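Zeseo Countertop Dishwasher
Installation and Setup Guide

Section 4: First Use and Daily Loading

Read Section 2 (Safety) and Section 3 (Water Connection) before starting. The steps below apply to the Zeseo with the standard lower rack. Owners of the Flamard rack kit should follow the loading diagram packed with the kit and return to this section at 4.3.

4.1 Before the first cycle

1. Remove the transit foam from the spray arm and from behind the lower rack.
2. Turn the spray arm by hand. It must complete a full turn without touching the rack.
3. Check that the drain hose runs to the sink with no kinks. The outlet end must stay above the water line of a filled sink.
4. Close the door until the latch clicks.
5. Press and hold RINSE until the display shows 50. The unit is now set to the 50-minute initial rinse.
6. Press START. Leave the rack empty and do not add detergent.
7. When the cycle ends, open the door and look at the filter cup. Rinse the cup under the tap if it holds any packing dust.

Note: A small amount of water left in the sump after the initial rinse is normal. It keeps the pump seal from drying out.

Caution: Do not run the initial rinse with the tank cover removed. The float switch will stop the cycle and the display will show E2.

4.2 Preparing dishes

Clear plates before they go in the rack. The filter cup is small and is designed to catch fine particles only. Paper, labels, toothpicks, and fruit stickers can pass under the cup and reach the pump inlet.

1. Take all paper off the plate, including tissues and napkins.
2. Scrape food into the trash or compost. Full rinsing is not needed.
3. Empty cups and bowls of liquid.
4. Soak cooked-on starch in warm water before loading.
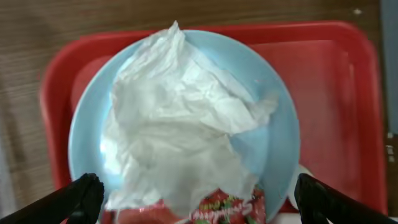
Fig. 4-1. Crumpled tissue on a plate. Remove before loading.

Caution: Wet paper breaks down into pulp during the wash phase. Pump blockages caused by paper are not covered by the Drasow limited warranty.

4.3 Loading the rack

1. Pull the rack out to the stop.
2. Stand plates between the tines, eating surface toward the center.
3. Place cups and bowls upside down along the left side.
4. Put flatware in the basket with handles down. Sharp knives go in with the blade down.
5. Turn the spray arm by hand again. If it touches a dish, move the dish.
6. Slide the rack in and close the door.

Do not load wood, cast iron, or unmarked plastic. Serving trays wider than the rack should be washed by hand. A tray leaned against the door will block the detergent cup and leave undissolved powder on the lower dishes.

4.4 Detergent and rinse aid

Use powder or tablets made for automatic dishwashers. Hand dish soap produces foam that can leak past the door seal. If hand soap has been added by mistake, press CANCEL, drain the unit, and run two RINSE cycles with no detergent.

Fill the rinse aid chamber to the line marked MAX. Wipe up any spill before closing the door. In hard water areas, set the hardness dial to H and descale with Betancur citric descaler or an equal product every August, or sooner if white film appears on glassware. 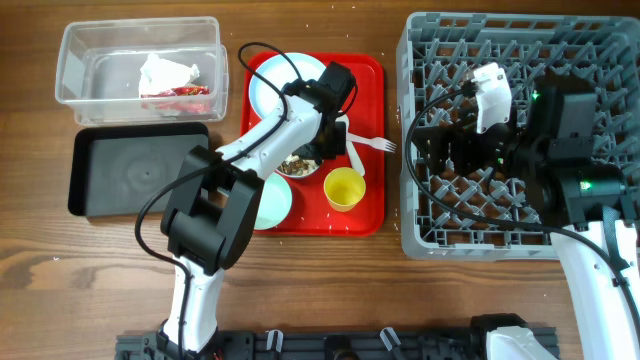 Can I leave dishes in the unit overnight and wash them in the morning?
Dirty dishes may be held overnight with the door closed. Run a RINSE cycle first if they carry egg, milk, or starch, which harden as they dry.

4.5 After each cycle

1. Wait for the display to show END, then open the door partway to release steam.
2. Unload the lower dishes first so that water on the cup bases does not drip on them.
3. Twist the filter cup counterclockwise and lift it out. Rinse and refit.
4. Leave the door ajar until the interior is dry.

Caution: The heating element under the rack stays hot after the cycle ends. Let it cool before reaching into the sump.

If the display shows E4 after the filter cup is refitted, the cup is not seated. Remove it, align the arrow with the notch, and turn clockwise until it stops.

Continue to Section 5, Cleaning the Spray Arm.

Document revision: 2023-05-12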